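Drisska travel organiser: a review from a self-catering cottage
Last updated: June
29 shares | 8 comments

We booked a week at a self-catering cottage near Kuvidstead and I used the trip to try out the Drisska, a fold-up travel organiser made for people who live out of a suitcase in places with no wardrobe. I paid for it myself. It was on special at a luggage shop and I had been meaning to replace the old one, which had lost a zip.

The Drisska opens into a hanging unit with four shelves and closes into a flat pack with a handle. You fill it at home, strap it shut, put it in the suitcase, and hang it up when you arrive. That is the whole idea, and for the most part it works.

Packing it took me a couple of goes. The shelves are firm at the front and soft at the back, so if you put heavy things like jeans on the top shelf the whole lot leans and the straps won't meet. Heavy things go at the bottom and shirts go on top. The instruction card doesn't mention this. Once I had it sorted, it held enough clothes for the week, less a coat and a second pair of shoes.

The hook is the best part. It is metal, coated in rubber, and wide enough to go over a door. Our cottage had a rail in the main bedroom and only a couple of pegs in the second one, and the Drisska hung well from either. It also went over the bathroom door without marking the paint, although the door would no longer shut properly.

The fabric is a plain grey weave. It picked up sand on the first afternoon, when someone put a beach towel on the bottom shelf, and the sand was slow to come out of the corners. A mesh base would fix that. The colour hides dirt fairly well and a damp cloth took off a sunscreen mark.

I was less happy with the straps. There are 2 of them and they use a plastic slider that slips if the load is at all springy. A woollen jumper was enough to set it off. By the time we got to the ferry one strap had worked loose inside the case and the bottom shelf had emptied itself. I now tie a knot behind the slider. At this price you shouldn't have to.

I compared it with the Ostapchuk, which a friend lent me for the same trip. The Ostapchuk is a set of separate zip-up cubes with no hanging part. It packs tighter and nothing moves, but when you arrive you still need a drawer or a shelf to put the cubes on. In our cottage the chest of drawers was full of spare blankets, so the cubes ended up in a row along the windowsill. If you mostly stay in hotels with proper storage, I would pick the Ostapchuk. For cottages, cabins and holiday parks, the Drisska suits better.

A few practical points. The Drisska weighs a bit more than I expected, and on a small plane with a strict baggage limit you would notice it. It dries slowly if you wash it, so allow a full day on the line. The small side pockets are good for chargers, keys and sunglasses, but they have no flap, and anything loose will fall out when you fold it up. Take those things out first.

It costs $100 at full price. I don't think it is worth that while the straps are as they are. On special it was fair value, and I will take it again when we go back to the coast. The place we stayed was booked through Clirkero, and their listing said "ample storage", so it may pay to ask for photos of the bedrooms before you decide how much to bring.

Good: strong hook, easy to unpack, fits a week of clothes
Not so good: slipping straps, sand in the corners, a little heavy
Score: 8 out of 10 for cottages, lower for air travel 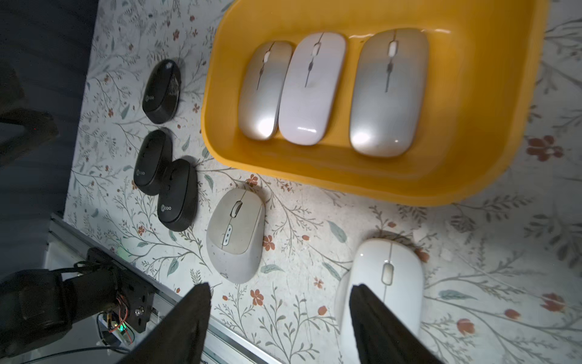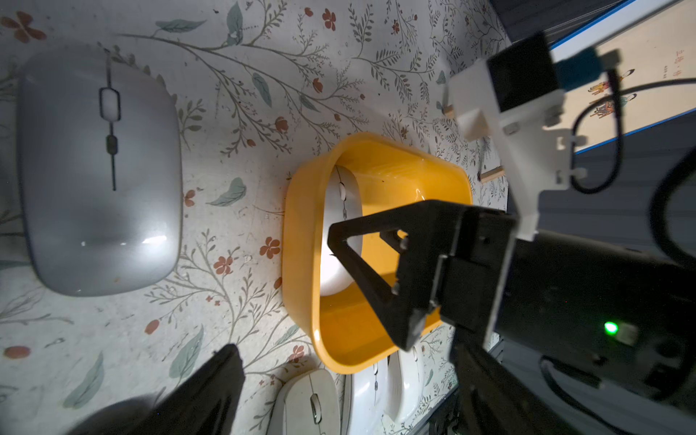
The author
Contributing writer, travel gear and self-catering stays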